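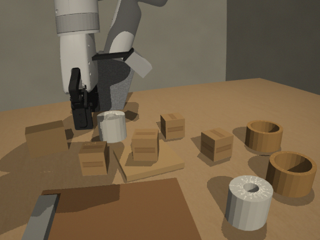

# Notice to Residents of Wunora

The Office of Tides regrets to inform residents that the sea will not return this season. It was last recorded at the Navport steps in January, at 19 paces below the usual mark, and has since declined all correspondence.

Households holding boats are asked to keep them painted. A boat found in poor condition will be entered in the register as furniture.
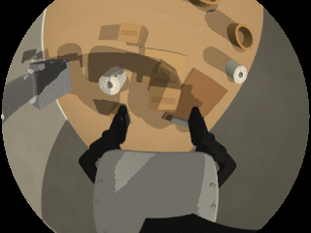
The Office has received 866 letters on this matter. Many ask whether the sea was offended. The records at Londden show no quarrel, apart from a dispute over a pier, which was settled in the sea's favor.

Vol. 40

The Coetzee Ferry will continue to depart at 6 a.m. Passengers will be seated, the bell will be rung, and all will walk.

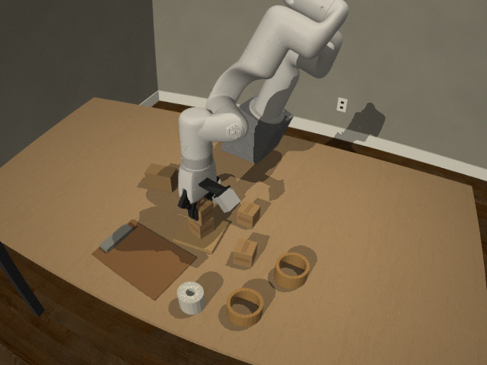

No. 19

Residents who hear waves at night should remain indoors and report the hour. Up to 3,000 such reports may be accepted before the ledger is full.
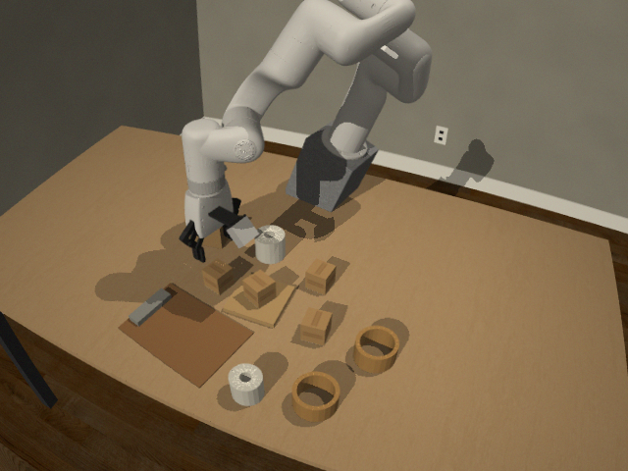 The harbor clerk's post remains open. Applicants must be able to sit facing the empty bay until evening and write down what arrives. A plain light tan wooden table is suitable for the work, and a small gray block with an angled top will hold the pages against the wind. The last clerk left one entry, in a careful hand. It reads: "Salt on the sill again."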